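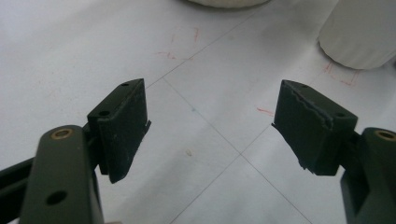 Quelle tension donner à la sangle d'un étai quand le véhicule repose sur le flanc ?

Juste ce qu'il faut pour supprimer le jeu entre le pied de l'étai et le point d'ancrage bas. Au-delà, on tire le pied vers la caisse et l'étai se redresse, ce qui réduit la base au sol.

13 janvier, atelier

Suite des essais de stabilisation latérale. Berline fournie par Virnirent, masse pesée 1345 kg, fluides vidangés, batterie déposée. Couchée côté conducteur sur dalle béton, vitres du côté haut retirées. Deux étais Datero côté soubassement, calage bois en coin sous montant A et montant C côté toit. Farzad Rostami aux sangles, Declan Waaka au comparateur.

Montage 1 : pieds à 900 mm du bas de caisse, têtes engagées dans les ouvertures du longeron. Sangles Narar à cliquet, brin tendu à la main puis deux crans. Lecture au dynamomètre sur l'étai avant : 167 daN. Étai arrière non mesuré, le crochet du dynamomètre ne passe pas sous la traverse.

Effort horizontal appliqué au montant B par palan, côté toit. Glissement du pied avant : 29 mm, puis arrêt net. Le pied arrière n'a pas bougé. Pas de décollement des cales visible. Remise à zéro, recalage, on recommence avec la dalle balayée : le pied avant ne glisse plus de façon mesurable. La première valeur est donc à prendre avec réserve, il restait de la limaille du dernier découpage de portière.
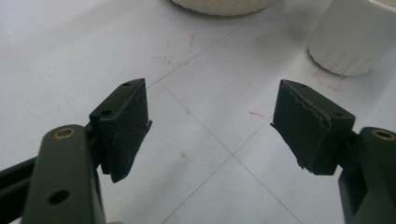 Montage 2 – sangle croisée

Même position des étais, mais chaque pied est relié au point bas de l'autre étai. Mise en place plus longue, et les deux cliquets se retrouvent du même côté, donc dans la zone où l'on veut faire passer la planche. Le comportement sous effort est meilleur en lacet. En roulis, pas de différence que je puisse défendre avec nos lectures.

Remarque de Farzad : si l'on relâche un cliquet pour reprendre la tension, l'autre étai perd son maintien. À proscrire dès qu'une personne est à bord. Je raye le montage 2 de la fiche et je le garde pour les dépannages sans victime.

À vérifier : tenue du longeron à l'endroit de la tête d'étai avant. La tôle a marqué. Corrosion antérieure probable, le véhicule était sur parc depuis septembre.

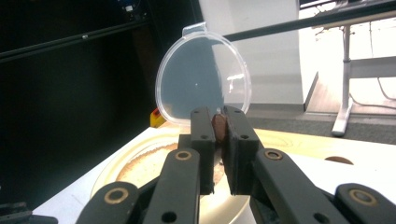 Notes : Soudabeh Soltani – relecture : Cor Hermans

Montage 3, demandé par Cor : étai arrière remplacé par un empilage de cales derrière l'essieu. Stable tant que la suspension reste sanglée. Sangle de suspension retirée, la roue descend, la caisse suit et l'empilage se décharge. Essai interrompu. Sur ce modèle il faut bloquer la suspension avant de caler derrière l'essieu, l'ordre inverse ne se rattrape pas.

Gholamreza Daneshvar veut refaire la série sur herbe avec plaques de répartition Ansari. D'accord sur le principe, mais les plaques sont plus larges que nos pieds et le point de sangle se trouve masqué. Prévoir une manille. 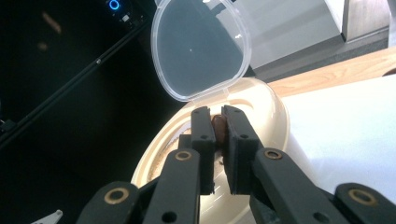
Rangement des étais : goupilles de blocage à contrôler une par une avant remise en coffre, deux ont la bille dure. Dégraisser, souffler, regraisser léger. Les goupilles de rechange traînent au fond de la caisse à sangles et prennent le sable. Un récipient rond en plastique crème ferait l'affaire à condition d'y mettre une étiquette. Les goupilles douteuses restent à part, ruban rouge.

Reste à faire
– reprendre la mesure sur étai arrière avec un crochet plus fin
– photographier le longeron marqué, intérieur et extérieur
– demander à Virnirent un second véhicule, hayon de préférence
– fiche montage 1 : ajouter le balayage du sol sous les pieds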